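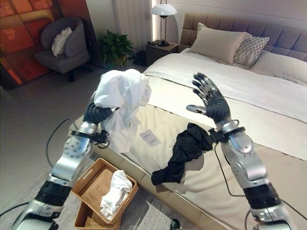
Before the doors open: reading night venue checklist, with comments

Dultville Writers' Circle, upstairs room at the Clonden Hall. Checked Fri 10 April, ahead of the anthology reading.

A few words first, for whoever has the clipboard next time. I've gone through the room the same way I did in February, starting at the street door and finishing at the book table, and I've written down rather more than the boxes allow (those of you who have sat through my chapters will not be surprised!). Please add your own notes underneath mine and leave the old ones where they are.

1. Street door and stairs
Street door opens outward and stays open on its hook: OK
Handrail firm, both sides: OK
Stair lighting: NEEDS ATTENTION
Comment: The bulb on the landing flickers when the heating comes on. It's bright enough to see the treads, but I'd like it replaced before we have people coming down in the dark with an armful of paperbacks. I've left a note in the hall's maintenance book.

2. Exits
Rear exit unlocked and clear: OK after moving things
Exit sign lit: OK
Comment: Somebody had stacked the spare music stands across the rear door again. They live in the cupboard under the stage, please, even if you're only putting them down for a minute.

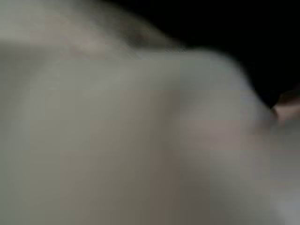 The door itself is stiff and wants a good push with the shoulder, so whoever is sitting nearest should know that before we start. I've added it to the welcome speech, right after the bit about phones.

3. Seating
Chairs sound, no loose legs: 2 SET ASIDE
Centre aisle at least 90 cm: OK
Wheelchair spaces left open at the front: OK
Comment: The two bad chairs have yellow tape on the backs and are in the corridor. Do measure the aisle once the rows are out, and again at the interval – people shuffle their chairs toward their friends during the poetry, and I can't blame them, but the aisle does shrink.

4. Lectern, microphone and leads
Lectern steady: OK
Leads taped down: OK, see below
Reading lamp: OK
Comment: We used three strips of tape across the walkway and it held nicely through the rehearsal. The lamp is the clip-on one from the Jayasinghe Bookshop, kindly lent, and it gets quite hot after a long story. Keep manuscripts off the shade. Poets are generally fine, but anyone reading a whole chapter should turn it off when they sit down.
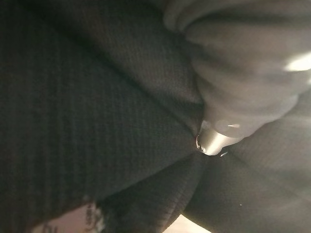

If your eyes need more light than that, tell me beforehand and we'll bring the floor lamp over from the piano side, which means running its lead behind the curtain and taping that one too.

5. Book table and tea
Table legs locked: OK
Cartons lifted off the floor and out of the walkway: NOT YET
Urn on its own outlet: OK
Comment: The anthologies came in 7 cartons and they are heavier than they look, so please lift them with a partner or unpack them a few at a time. I'd like them all behind the table by the time the doors open. The urn stays at the far end, well away from the signing chair.

6. First aid and contacts
Kit present and in date: OK, except burn gel
Hall phone number posted by the door: OK
Comment: Burn gel expired in February. I'll pick up a new tube on my way in.

Still to do
Landing bulb
Burn gel
Cartons behind the table
Return the taped chairs to the Clendeck repair room, and ask when we might have them back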